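Plarkari hand-held gripper kit, reviewed for demonstration-based policy training

Reviewed against: Takeda parallel jaw set (previous generation)
Firmware as supplied, no modifications

The Plarkari kit is a pair of hand-held two-fingered grippers with a wide-angle camera on each, sold for recording manipulation demonstrations without a robot present. The operator holds one in each hand and does the task. Camera pose is recovered afterwards from the video and the onboard inertial data, jaw opening is read from an encoder, and the result is a set of trajectories that can be used to train a policy for an arm fitted with the same fingers. The method is well established by now. What varies between kits is how much of the recorded material survives processing, and how well the trained policy performs on objects that deform when squeezed. This review is mostly concerned with those two points.

Setup

Assembly took most of a morning. The finger linkages arrive built; the camera bracket and the trigger do not. The screws for the bracket are supplied in two lengths that are hard to tell apart, and the longer ones will bottom out before the bracket is tight. Calibration uses a printed board and a short script from Staltov, whose pose-recovery software is bundled with the kit under a twelve-month licence. The script gives a pass or fail and no residuals unless it is run with the verbose flag, which the manual leaves out.

The two units must be synchronised by a tap at the start of each session. We found drift between the two streams to be small over short sessions and large enough to matter over long ones. Tapping again every eight episodes removed the problem.

Recording

We recorded 300 demonstrations of table clearing, in which mixed household items and empty or part-empty snack wrappers are sorted by hand-held gripper. Items were put back at random positions between episodes. The work was done in a furnished flat at the Redelville site, because earlier trials on a laboratory bench had produced policies that failed once the background changed.

Of the 300, 185 passed the Staltov quality filter at default settings. The rejected episodes fell into two main groups. In the larger group, tracking was lost when the camera was brought close to a plain surface. A patterned tablecloth reduced this a good deal, and we would recommend one to anybody working on white or glossy tables. In the smaller group, the operator had moved the wrist too quickly and the video was blurred. Relaxing the filter recovers more episodes, but the policy trained on the larger set was worse, so we went back to the defaults.

The Takeda set, used on the same task in December, gave a similar pass rate with a narrower lens. It lost tracking less often through blur and more often through occlusion, as the fingers take up more of the view.

Fingers and pads

The pads are the best part of the kit. They are blue, ribbed and replaceable, and they grip thin film well. Crimped wrapper seams, which slide out of the Takeda pads unless squeezed hard, can be held with light pressure. The linkages are open in construction, so an item on the table remains partly visible through the fingers during the approach. This has a direct effect on the trained policy, which has to decide when to close on the basis of that same view.

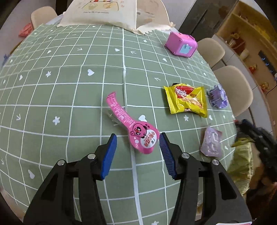
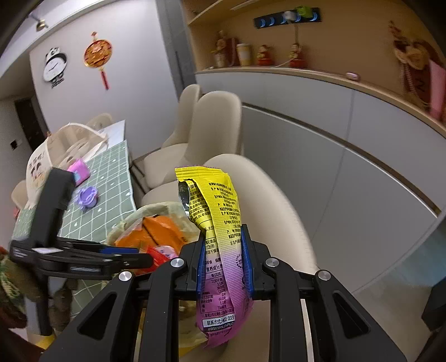 Flat items remain the hardest class. A wrapper lying on cloth offers little height, and the operator has to press down slightly before closing. The recorded jaw opening captures the closing but nothing captures the pressing, as there is no force sensor in the finger. A policy trained on this data learns a downward motion of the right average size and then applies it on tables of slightly the wrong height. We partly corrected for this by raising and lowering the table between sessions.

Results

Policies were trained on the 185 filtered episodes and run on a two-arm station. Boxes and rigid toys were picked reliably. Soft pouches were picked on the first or second attempt in most trials. Flat wrappers were the weak point: the arm often closed above the item, opened and tried again, and in a minority of runs it repeated this until the time limit. Adding episodes in which the operator deliberately missed and recovered helped more than adding further clean demonstrations. It also made the policy slower on easy items.

Handover between the two grippers worked only when both cameras could see the object. The manual claims otherwise. We could not reproduce the claim with any lighting arrangement we tried.

Handling

Each unit is comfortable for short periods. The weight sits forward of the hand, and by the end of an hour the operator's wrist tends to drop, which shows up in the recorded poses as a gradual tilt. The trigger spring is stiff and cannot be adjusted. Battery life was sufficient for a half-day of recording with pauses. The matte finish on the fingers picks up scuffs quickly, without any effect on use.

Price and support

The kit costs 1,199 with one spare set of pads. Further pads are sold only in packs of 8, and renewal of the Staltov licence is charged separately. Support answered our question about the verbose flag within a day and did not answer the one about handover.

Laboratories that already own the Takeda set and work mainly with rigid objects have little reason to change. For film, pouches and other soft packaging the Plarkari pads make a measurable difference, and we have kept the kit in use for that work. A version with even a crude force reading at the fingertip would be worth waiting for if flat items are the main interest.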